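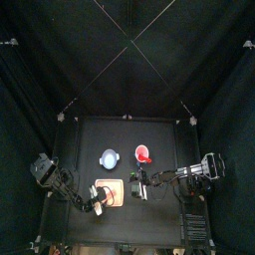 A pot, a cup and a cutting board on a black table.

Search this site Enter keyword Go

Drunis Kids Explainers — Tuesday

Kitchen tools are grouped by job. A pot holds food while it heats. Small handles on both sides let two hands share the weight. A cutting board protects the table from the knife.

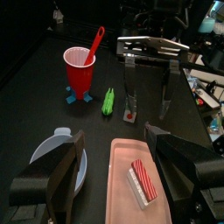
A cup is narrower at the base than at the rim, so a tall spoon can tip it over. A holder with three feet makes the base wider — and a wider base is harder to tip.

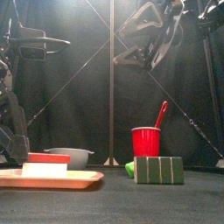 Two thin cables crossing in an X.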